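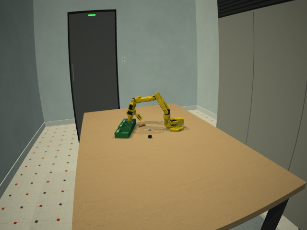

4.2 Evaluation of the Zunex sorting package

The Zunex package is sold by Trustgate as a ready-made simulation kit for teaching and testing small pick-and-place work. It includes a physics engine, a library of rooms and furniture, a set of arm models, and a scripting layer through which a user can assign a task and record the result. We reviewed the version supplied to the Pritchard laboratory in September. All runs used the vendor's default sorting task, in which loose parts must be placed in the compartments of a tray. As Figure 3 shows, the package places the yellow arm and the green bin on a wooden table inside a furnished room, with a door, a patterned tile floor, and a large cabinet at the side. The background is more detailed than the task strictly requires, and this affects both rendering time and the difficulty of the vision problem.

Figure 3. Default sorting task in the Zunex package. The gripper is open over the far compartment of the bin; three small objects lie on the table between the bin and the base of the arm.

We ran 212 trials on a single desktop workstation. A trial was scored as complete when every part had come to rest inside a compartment and the arm had returned to its home position. By this measure, 174 trials were complete. The remaining 38 were reviewed by hand from the recorded joint and contact data. In most of them a part had been released too early and had settled on the rim or on a divider, where the gripper could not easily take hold of it again. In 2 trials the physics engine reported an unstable contact and the run stopped with an error.

The vendor's manual recommends that users vary the starting positions of the parts between trials, and the scripting layer makes this simple. Lighting is harder to control. The package offers a single setting for brightness, and shadow direction can be changed only by editing the room file. The shadows of the arm fall across the area where parts are placed, so a user who trains a vision model on the default room may obtain one that relies on a fixed shadow pattern. To test this, we repeated 87 of the completed trials with an edited room file taken from the Gernanberg set. Detection of dark parts was noticeably weaker under the new lighting – orange and white parts were little affected.

Installation required no help from the vendor. The documentation is clear on arm control but thin on contact settings, and the default friction values are not explained. We advise buyers to measure the friction of their own parts before comparing simulated and physical results. Licensing is by workstation, and a license may be moved to another machine on written request to Trustgate.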